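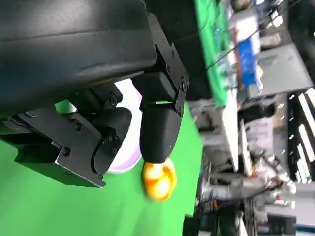 Ticket 490: Sound cues firing early in Act Two
Opened by: Consuelo Arrieta, stage management, Paucar Playhouse
Assigned to: Greer Purves, Tolby support
Status: Resolved

Consuelo, Thursday 2:20 p.m.
Hello again, and thank you all for being so patient with us last season! We're in tech for Merinden, and the thunder in the lighthouse scene keeps coming in on top of the sister's big speech. The poor woman has been a saint. Cue 35 should wait for me to press Go, but it follows 34 all by itself after 3 seconds. I've restarted the laptop and reloaded the show file, and it does the same thing.

Greer, 3:05 p.m.
Hi Consuelo, so nice to hear from you, and what a lovely play to be working on. Could you open cue 34 and tell me what the Follow box says? Please send the show file too, if you can.

Consuelo, 3:40 p.m.
It says Auto, which I'd swear I never touched (though it was a long night). File attached.

Greer, 4:15 p.m.
Got it, thanks! Your file was first saved in Dirkgate, and the import switched Follow to Auto on every cue in the storm group. Select the group, set Follow to Manual, and save under a new name.

Consuelo, 6:50 p.m.
Ran the scene twice and the thunder waited for me both times. Bless you, Greer. Please go ahead and close this.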